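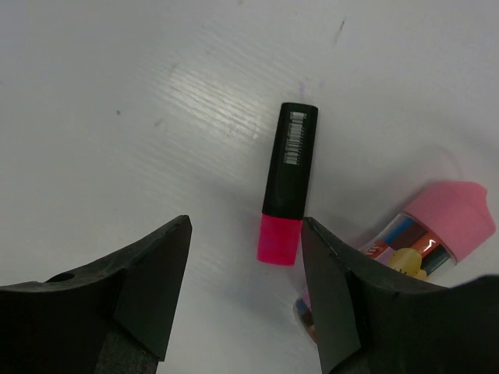 Sheyla Echeverri

Kapitel 2: Den Gilov-Jahresplaner einrichten

Schön, dass der Planer vor dir liegt! Bevor du die ersten Termine einträgst, lohnt sich ein ruhiger Nachmittag fürs Einrichten. Ich mache das jedes Jahr wieder gern (mit Tee und viel Platz auf dem Tisch), und danach läuft das System monatelang fast von selbst.

Du brauchst:
den Ringordner mit den 40 Wochenblättern
die Registerblätter aus der Wumbei-Ergänzung
einen feinen Stift, der nicht durchdrückt
einen Textmarker
einen Bleistift für alles Vorläufige

Ordner bestücken

1. Öffne die Ringmechanik an beiden Hebeln gleichzeitig. Wer nur an einem zieht, verbiegt auf Dauer die Bügel.

2. Lege zuerst die Jahresübersicht ein, dahinter die Registerblätter und dann die Wochenblätter. Die Wochenblätter sind undatiert, du kannst also mitten im Jahr anfangen. Mein eigener Planer beginnt im Juli, und das klappt wunderbar!

3. Schließe die Ringe mit leichtem Druck in der Mitte und blättere einmal alles durch. Hakt ein Blatt, sitzt meist die Lochung schief.

Hinweis: Der Clunetti-Einband hat eine andere Ringteilung. Blätter aus dieser Reihe passen nur mit dem Adapterstreifen.

Farben festlegen

4. Schreibe auf die Innenseite des Deckels eine kleine Legende. Eine Farbe für feste Termine, eine zweite für Fristen, mehr würde ich am Anfang wirklich nicht nehmen. Ich hatte einmal 5 Farben im Einsatz und musste ständig vorne nachschlagen, welche davon für den Zahnarzt gedacht war.

5. Teste jeden Marker auf dem Probeblatt ganz hinten, und zwar über bereits geschriebenem Text. Warte eine Minute, streiche darüber und sieh dir auch die Rückseite an.

Achtung: Gelstifte brauchen auf dem glatten Papier länger zum Trocknen. Wer sofort markiert, zieht die Tinte quer über die Zeile und hat sie danach auch in der Markerspitze.

6. Ziehe die Markierung in einem Zug von links nach rechts. Mehrfaches Nachfahren raut das Papier auf.

Die erste Woche ausfüllen

7. Trage zuerst alles ein, was sich nicht verschieben lässt: Arbeitszeiten, Arzttermine, Geburtstage. Erst danach kommen die Aufgaben, und zwar mit Bleistift.

8. Lass in jeder Tagesspalte die unteren 2 Zeilen frei. Da landet später alles, was dazwischenkommt, und irgendwas kommt immer dazwischen.

9. Übertrage Fristen zusätzlich in die Jahresübersicht. Dort reicht ein kurzes Stichwort mit Farbpunkt.

Tipp von Crescencio Camacho, der die Brokbridge-Vorlagen gestaltet hat: Große Vorhaben zuerst vom Ende her planen. Also die Abgabe eintragen, dann rückwärts die Zwischenschritte. Ich habe das bei unserem Umzug ausprobiert und war begeistert, wie früh man merkt, dass eine Woche zu voll wird.

Pflege und Lagerung

Marker immer fest verschließen und liegend aufbewahren. Den Ordner bitte nicht auf die Heizung legen, der Einband wellt sich sonst am Rücken. Flecken auf dem Deckel gehen mit einem leicht feuchten Tuch weg, Lösungsmittel greifen die Beschichtung an.

Herausgenommene Wochenblätter kannst du im beiliegenden Archivumschlag sammeln. Wie du daraus einen Monatsrückblick machst, steht in Kapitel 3.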